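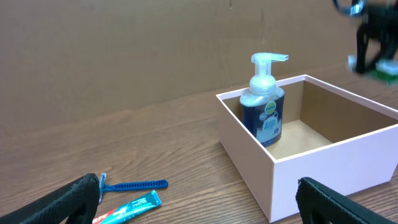 Hand soap in a pink box on a wooden table.

Grestard idiom list gets its first full update

The Kadlec Language School in Grestard has released a new edition of its free idiom list for adult learners of English. The list now has 1,701 entries, 253 of them new. It went up on the school's website in June, and a printed version from Aner Press will follow in the fall.

The list began as a stack of handouts for evening students who could follow a news report but got lost in small talk at work. Teachers added phrases as students brought them in. The first edition put those handouts in alphabetical order with a one-line meaning for each, and apart from a few spelling fixes it had stayed the same until now.

Natália Paulík, who edited the new edition, said the biggest change is in the example sentences. Each entry now has two, one from conversation and one from writing.

"A student would learn 'under the weather' and then put it in a letter to an insurance company," Paulík said. "The meaning was right. It just sounded odd there, and the old list gave no hint of that."

Entries are also marked as common, less common or dated. "Call it a day" and "on the fence" are marked common. "Raining cats and dogs" is marked dated, a choice that drew some argument among the teachers. Paulík said students like the phrase and keep using it, and the list still explains it, but most of the teachers could not remember the last time they had heard it from anyone outside a classroom.

The editors took out 70 entries from the earlier edition. Some were repeats under a different first word, such as "spill the beans" and "to spill the beans." Others were plain two-word verbs like "give up," which the school now teaches in a separate course. A handful were sayings that none of the teachers could find in use anywhere except in other idiom lists.

Among the new phrases are "move the needle," "read the room," "throw someone under the bus" and "kick the can down the road." Most came from students who work in offices and wrote down what they heard in meetings. A smaller group came from sports, where "drop the ball" and "down to the wire" were already listed. "Full-court press" and "Monday-morning quarterback" have now joined them.

The notes on where phrases come from are shorter than before. The old edition gave a story for nearly every entry, and many of those stories had no source. In the new one, an entry has an origin note only if the editors found a dictionary or a dated printed use to support it. For 43 entries the note says that several explanations exist and none is certain. "The whole nine yards" is one of these.

"People ask me about that one every term," Paulík said. "They've heard it's about cloth, or football, or ammunition. I tell them I don't know, and they look disappointed, and then we go on to the next one."

Learners who use the online list can search by any word in the phrase, so "bucket" brings up both "kick the bucket" and "a drop in the bucket." They can also browse by topic. Money, weather, food and parts of the body are the largest groups. The search page was built with Isach, a word-list program the school already used for its vocabulary tests.

There is no sound yet. The school plans to record the example sentences next year, starting with the entries marked common. Paulík said stress causes more trouble than vocabulary for many of her students, who tend to give every word in a phrase the same weight.

The printed book will leave out the topic groups to save space but will include a blank page after each letter for the reader's own additions. Aner Press has not set a price. The online list will stay free, and no account is needed to use it.

Suggestions for the next edition can be sent through the form at the bottom of the list page. The school asks for the full sentence in which the phrase was heard or read, along with the place. Suggestions without a sentence will not be considered.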